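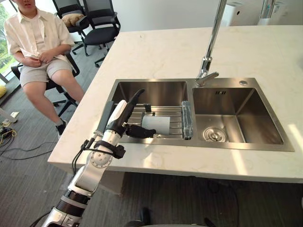

Have you ever been asked to do the dishes when you really, really wanted to do something else? Me too! And I'm a grown-up, so I get asked at home and at work.

I work at a company called Halliday, and lately we've been teaching a robot to help at the kitchen sink. When a machine does a job that people used to do by hand, we call it **automation**. It's a long word, but you already know plenty of it. A washing machine is automation, and so is an elevator.

## Why is a plate so hard?

You can pick up a plate without even thinking. A robot needs to find it first, and then work out where the edge is. Then it has to close its fingers just enough – too soft and the plate slips, too hard and it might crack. A cup is a whole new puzzle, because it's round and it likes to roll.

So we practice. One move can take 30 tries, and we write down what went wrong each time (my notebook is full of the word "oops").
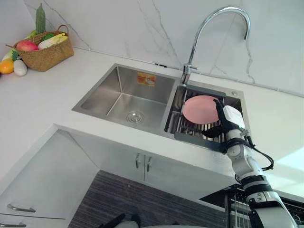 ## What happens to the people?

Kids ask me this a lot when they visit, and it's a good question. Elspeth Dalgleish used to spend a big part of her day on washing up. Now she spends more of it teaching the robot. She decides where a cup should go and she checks the robot's work, and she knows how to stop the arm if something looks wrong. She had to learn all of that, and it took her from October until spring.

Some things got harder, too. A robot can't tell you it's confused, so a person has to keep an eye on it. And when a machine takes over part of a job, people worry about whether they'll still be needed. I think it's fair to worry, and a good boss should talk about it early.

A tall thing like a bottle is one more thing to learn. Fingers that are great at holding a flat plate have to grip it in a different way.

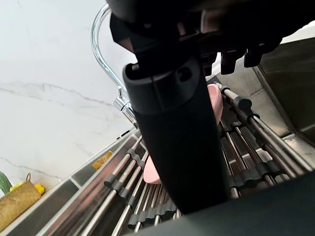 Anas Qudah told me he doesn't miss the scrubbing one bit, but he does miss the chatting, because two people at a sink always end up telling stories. He wants us to keep one dish day a week with no robot at all, and I've already put my name down for it.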